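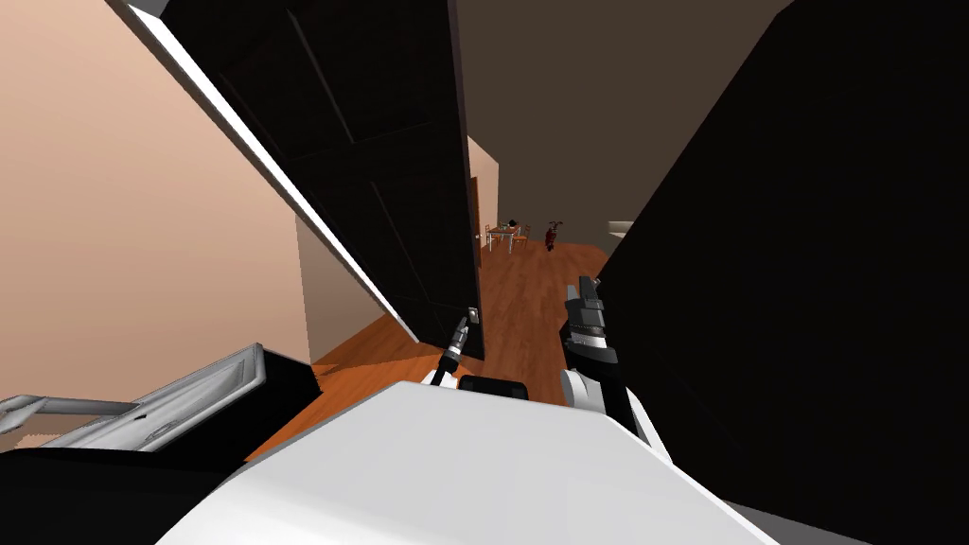

Unit 4: Summit communiqués and how to read them

Course: International Institutions, second-year module
Instructor: Nyokabi Kashindye

1. Purpose of this unit

Students often treat the closing statement of a summit as a record of what was decided. For most meetings of heads of government it is a negotiated text, drafted in large part before the leaders arrive. This unit covers how such texts are produced, what legal weight they carry, and how to compare one year's text with the next.

Terms used below:

Communiqué: the agreed statement issued at the close of a meeting.
Chair's statement: a text issued by the host alone, usually when full agreement was not reached.
Sherpa: the personal representative of a leader who prepares the meeting and negotiates the text.
Bracketed text: wording in a draft that at least one delegation has not accepted.

2. Drafting sequence

The host government normally circulates a first outline some months ahead. Delegations return comments in writing. Sherpas then meet several times and work through the draft paragraph by paragraph. Wording that all delegations accept is closed. Wording that is disputed stays in square brackets and moves up to the next meeting.

By the time leaders sit down, only a few brackets should remain. These tend to concern money, dates, or the naming of a third country. If a bracket can't be removed, there are four common outcomes: the sentence is deleted; it is made more general; a footnote or separate paragraph records the position of the dissenting member; or the whole document is downgraded to a chair's statement.

3. Legal status

A communiqué is in nearly all cases a political commitment. It isn't a treaty, it isn't submitted for ratification, and no court enforces it. The choice of verbs reflects this. Treaties use "shall" and "agree." Communiqués use "will," "intend to," "commit to," "encourage," "note," and "welcome."

These verbs can be placed on a rough scale. "We commit to" is stronger than "we intend to," which is stronger than "we will consider." "We note" records that something exists and says nothing about approval. "We take note of" is sometimes used for a report that one or more members did not want to endorse.

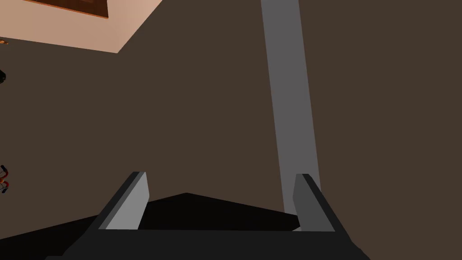
Page last changed: June, by N. Kashindye

4. Worked case: the Palidero text

The Palidero meeting is the teaching case used in the seminar. The packet contains two drafts and the final version. The first draft has 40 paragraphs and the final version has 30. Read the drafts in order before reading the final text.

Three changes matter for the discussion.

Paragraph 9 in the first draft sets a deadline for ending a subsidy. The second draft puts the deadline in brackets. The final text replaces it with "as soon as feasible." The policy goal is unchanged, but there is no longer a date against which compliance can be measured.

The infrastructure section in the first draft pledges 700 million in "new and additional" funds. The final text keeps the figure and drops the phrase. Without it, members may count money already announced under earlier programs.

The section on border disputes names one state in the first draft. The final text refers to "all parties concerned." Students should check whether any member issued a national statement on the same day. In the packet, the Lyimo delegation did so, and its statement keeps the original name.

5. Measuring compliance

Two approaches are used in the readings.

The Vindbridge method scores each commitment as met, partly met, or not met after one year. It gives every commitment the same weight, so a promise to hold a workshop counts as much as a promise to change a tariff. Scores therefore rise when a text contains many small commitments.

The Findstead method weights each commitment by cost and by the strength of its verb. It handles small promises better but depends on the judgment of the coders. Agreement between coders must be reported with the results.

Neither method shows that the summit caused the action. A government may have planned the measure already and placed it in the text to claim credit at home. To test for this, compare the commitment with budget papers and legislation dated before the meeting.

6. Common errors in written work

Citing a chair's statement as an agreed text.
Quoting a bracketed draft as final.
Treating a shorter communiqué as proof of a failed meeting. Length varies with the host's preference and with the number of ministerial tracks.
Relying on press accounts of the mood in the room. Officials who brief reporters have an interest in how the outcome is described.

7. Preparation for the seminar

Read the full Palidero packet and section 2 of the Findstead coding guide. Choose one paragraph that changed between drafts and write a one-page note giving the original wording, the final wording, and the practical effect of the change. Notes are due Sunday at noon. Bring a marked copy of the final text to class.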